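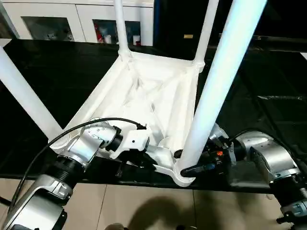 White stool, upside down on the black table

So I finally finished marking the second-year physiology pracs, all of them, and I have blood pressure on the brain. If you've been reading for a while you'll know I run the standing-up prac every October. It's the cheapest one we do (a cuff, a bed, a stopwatch, a willing student) and I still think it's the best thing in the whole course. Rohani Chin, who I share the teaching with, would give that prize to her frog muscles, and we've been having the same argument since we started.

The idea is dead simple. Lie down for ten minutes, get bored, have your pressure and heart rate taken. Then stand up and have them taken again, straight away and then every minute after. When you stand, something like half a litre or more of blood heads for your legs and belly. I put 700 mL on the slide this year and three people wrote to ask where it had gone, as if it had been stolen! It's still in you. It's sitting in veins that stretch a bit, so less gets back to the heart, so the heart has less to pump out on the next beat. I use 70 mL a beat for a resting adult because it makes the sums easy.

Then the lovely part. Up in the neck, where the carotid artery splits in two, there's a little swelling called the carotid sinus, and its wall is full of nerve endings that respond to stretch. High pressure, more stretch, more firing. You stand, the pressure up there drops, the wall relaxes and the endings go quieter. The brainstem notices the quiet, the heart speeds up and the small arteries tighten, all within a few seconds and usually before you've found your slippers.

What trips people up every single year is the direction. Nearly everyone writes that the receptors "detect the fall and send a signal", like a smoke alarm going off. They've been chattering along the whole time and the message is that they've slowed down. I said this in the lecture. I said it again in the prac. I drew it on the whiteboard with a very wobbly set of spikes, and I still had a pile of smoke alarms to mark. Beverley Ngata reckons I should play the firing as sound, fast clicks lying down and slow clicks standing up, and I think she's right, so that's my job over the break.

The other classic is the student whose pressure goes up when they stand. This year it was a lad who read 143 on the top number lying down, which gave everyone in his group a bit of a fright. He'd run up the stairs, he was late, he'd had a very large coffee, and he had four classmates leaning over him. Ten minutes later he was down to something much more ordinary. I do love it when that happens (sorry to him) because you can talk for half an hour about what a single reading is worth. We took it again after he stood and it had hardly moved. His heart rate had jumped, though, and that's the reflex doing its work. If you only look at the pressure you'd say nothing happened.

That's a hard thing to get across, by the way. A good controller hides its own effort. Noémie Aubert, our new tutor, compared it to a duck and was very pleased with herself, and now half the reports mention ducks.

A reader asked in the comments last time why the reflex doesn't just fix high blood pressure in people who have it. Great question, and the short version is that it resets. Keep the pressure up for long enough and the receptors come to treat the new level as normal, so they defend that one instead. They're very good at the beat-to-beat, minute-to-minute stuff. Over weeks and months you need to look at the kidneys, and I'm going to leave the kidneys for another post or I'll be here all night.

If you do get woozy when you stand up and it's happening a lot, please go and see your doctor and don't ask me, I'm the sort of doctor who owns a lot of tuning forks.

Next up is rewriting the handout. I want to take out the table with the tiny boxes, put in a proper graph with the time axis already drawn, and give people a line to write down what they'd had to eat and drink beforehand. Rohani wants the handout in colour. We'll see what the printing budget says - last year it said no.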